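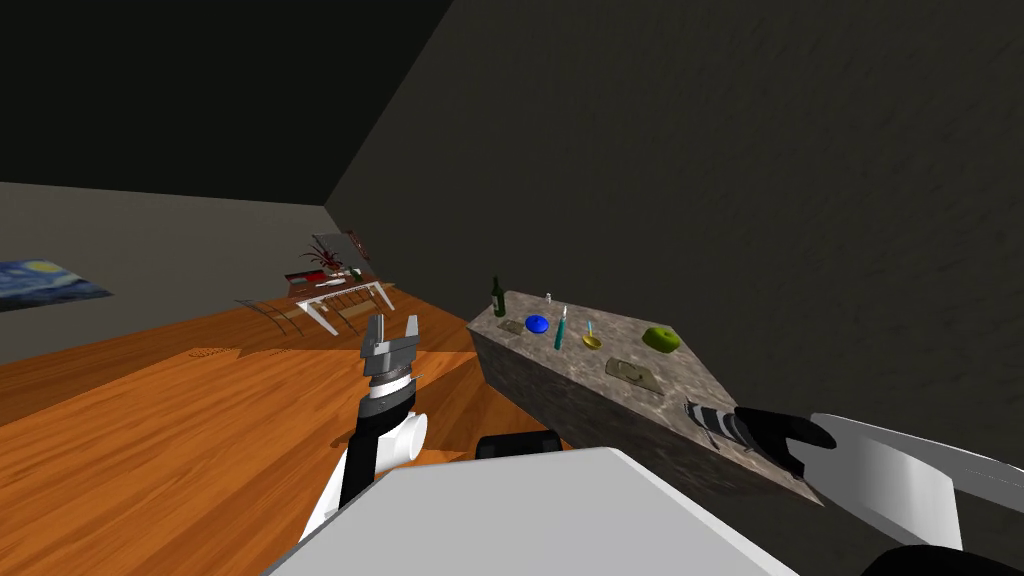 How Does Marble Get Made?

Have you ever leaned on something made of marble and noticed how chilly it feels, even on a warm day? Have you followed one of those wiggly grey lines with your finger to see where it went? If you have, you were tracing part of a story that began long, long before there were any people to tell it. And the story starts in the sea!

It begins with shells

Imagine a warm, shallow sea, millions and millions of years ago. It is full of life. There are corals, sea snails, creatures a bit like clams, and heaps of living things so tiny that you would need a microscope to see them. Lots of them build hard parts out of a mineral called calcite. (A mineral is a natural solid stuff that rocks are made from. Salt is one too.)

When these creatures die, their soft bits rot away or get eaten, but their shells sink to the bottom. More shells land on top. Then more on top of those, year after year, until there is a thick, squashy layer of broken shell and limy mud. The weight of all that stuff presses down on the bottom layers, the water gets squeezed out and the pieces become glued together. Now we have a rock called limestone.

You can often find fossils in limestone. Look closely at an old wall or a church step and you might spot a curly shell or a little star shape looking back at you.

Squash it and cook it

Limestone is lovely, but it isn't marble yet. For that we need the Earth to do some serious cooking.

The outside of our planet is broken into giant pieces called plates, and they move. They move very slowly, at about the speed your fingernails grow, but they never give up. When two plates push into each other, the rocks in between get crumpled, folded and shoved deep underground. It is very hot down there and the squeezing is enormous. Sometimes hot melted rock, called magma, pushes up close by and bakes the limestone that way instead.

The limestone doesn't melt. It stays solid the whole time, but the calcite inside it begins to rearrange itself into new, bigger crystals that lock together like the pieces of a jigsaw. The old shells and fossils usually vanish completely. When it is finished, the rock has turned into marble!

Scientists have a big word for this kind of change: metamorphism. It comes from Greek words about changing shape, and you may have met its cousin, metamorphosis, when you learned about caterpillars and butterflies. A rock that has been changed like this is a metamorphic rock. Slate is another one. It started out as mud!

Why is it stripy?

Pure marble is white, as white as a sugar lump. But most limestone has other things mixed in with it, such as clay, sand or specks of iron. When the rock is heated and squeezed, those extras get smeared and stretched into streaks and swirls, and people call them veins. Some veins form later on, when the rock cracks and water full of minerals trickles in and fills up the gap.

Different extras make different colours:

Iron can make marble pink, red, yellow or brown.
Carbon, left over from living things, makes it grey or black.
A green mineral called serpentine makes it, you guessed it, green.

No two pieces have quite the same pattern, so every slab is a one-off.

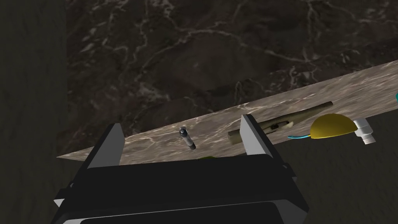 Getting it out of the hill

A place where stone is cut out of the ground is called a quarry. Long ago, workers in ancient Greece and Rome had to do the job with hammers, picks and wedges. One clever trick was to push dry wooden wedges into a line of holes and then soak them with water. The wood swelled up and the rock split. Imagine being strong enough to crack a mountain with a wet stick!

These days quarries use a long wire with tiny diamonds fixed along it. The wire whizzes round in a loop and slices through the marble like a cheese wire through cheddar, with plenty of water splashed on to keep it cool and stop the dust flying about. Diamonds work brilliantly here, as they are the hardest natural mineral we know.

Romain Delaunay works at the Vukčević quarry, and he wrote to us about his job. "I still get excited when a new block comes away," he said. "The inside of that stone has been in the dark all this time and we are the first people to see it. In January there is frost on the ledges and the whole quarry glitters."

The blocks go off to a workshop to be sawn into slabs, and then the slabs are rubbed with finer and finer grit until they shine. At Gratine, the workshop down the hill, they finish off with a soft pad and a lot of patience.

Why does it feel cold?

Marble isn't really colder than the other things in the room. If it has been indoors for a while, it is the same temperature as the table and the curtains. But marble is good at carrying heat away. When you press your hand on it, warmth flows quickly out of your skin and into the stone, and your brain says "brrr!" Wood carries heat away much more slowly, so it feels cosier. This is why some pastry cooks love rolling out dough on marble. The butter stays nice and firm.

Try it: the fizz test

You can find out what marble doesn't like with a simple experiment. Ask a grown-up to help.

You will need: a small chip of marble or limestone (garden centres often sell white marble chippings), a saucer, white vinegar and a magnifying glass.

Put the chip on the saucer and drip a little vinegar over it. Now watch very carefully through the magnifying glass. Can you see tiny bubbles? Vinegar is an acid, and acid attacks calcite. The bubbles are a gas called carbon dioxide, the same gas that puts the fizz in lemonade! If you can't see any, ask your grown-up to scratch the chip first and try again on the scratch.

Please don't try this on anybody's worktop or fireplace. Vinegar and lemon juice leave dull marks on polished marble, and they are very hard to get rid of.

Rain is a very weak acid too, so old marble statues that stand outdoors slowly lose their noses, ears and fingertips. The next time you pass one, have a look at its face and see how much is left.

Words to remember

Calcite: the mineral in shells, limestone and marble.
Magma: melted rock under the ground.
Quarry: a place where stone is cut out.
Vein: a streak of a different colour running through a rock.

Page last checked 24/08/2023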